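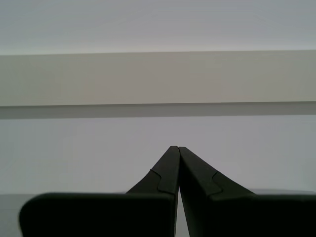 Draduvero Film Cleaning Machine, Model 88

For 16 mm and 35 mm prints and negatives
Made by Rallis

Overview

The Draduvero 88 cleans motion picture film before scanning. It is intended for small archives, private collectors and restoration groups who work with old release prints and want to remove dirt before the film goes on the scanner. Dirt which is removed from the film does not need to be removed later in software, and the grain of the picture stays as it is.

The machine stands on a normal work table. The film goes from the left plate to the right plate, passes the cleaning rollers, and is wound again at even tension. There are no sprocket teeth in the film path, so shrunken film with damaged perforations can be cleaned too. Please repair all open splices before you start.

How it cleans

The film first meets two pairs of soft sticky rollers, which take off the loose dust from both sides. After this comes the wet section. Here the film touches two cloth pads with a very small quantity of cleaning fluid. The pads move forward slowly from a supply roll, so the film always meets clean cloth. At the end there is a drying tunnel with filtered air at room temperature. We do not use heat, and there is no heater in the machine.

The wet section can be closed with the lever on the front. We recommend this for film with a magnetic sound stripe, and for prints where you are not sure about the condition of the emulsion. Make a test on the leader first.

What it does not do

Scratches in the base or in the emulsion will remain. Color fading will remain also. We get this question often from owners of old prints which have turned pink: cleaning can make the picture a little clearer, but the lost dye does not come back. For this work you need color correction after the scan.

Film with strong vinegar smell should be run only with the dry rollers, in a room with good ventilation. Nitrate film must not be used on this machine.

Technical data

Film formats: 16 mm, 35 mm
Film path: without sprockets, tension controlled
Speed: 5 speeds, selected by knob
Sticky rollers: 2 pairs, washable
Sound level: suitable for a room where people work
Housing: painted steel, gray
Spare part number for pad cloth: 251

Included with the machine

Cleaning machine with both plates
Cores and adapters for 16 mm and 35 mm
One roll of pad cloth
One set of sticky rollers, mounted
Power cable for your country
Printed manual in English

The cleaning fluid is not included, as we cannot send it by air. We recommend Zomico fluid, which you can order from your local film supplier. Other fluids may attack the seals of the wet section, and damage from them is not covered by the warranty. If you have another fluid already in house, write to us with its name before you fill it in.

Accessories

Fomness counter: shows the length of film which has passed, and stops the motor at a chosen point. It is mounted on the right side with two screws.
Dust cover: clear, for use between working days.
Second set of sticky rollers: practical when you clean many reels, because washed rollers must dry before the next use.

Care

Wash the sticky rollers with lukewarm water and a little mild soap after each long reel. Let them dry in air, do not rub them with paper. Change the pad cloth when the red mark becomes visible. The small air filter behind the drying tunnel should be changed every year.

Warranty and delivery

The warranty is 2 years on the machine, without the rollers and the cloth. Each machine is built when it is ordered, and orders received now will leave our workshop in February. For a price with transport, please send us your delivery address and tell us which film formats you use.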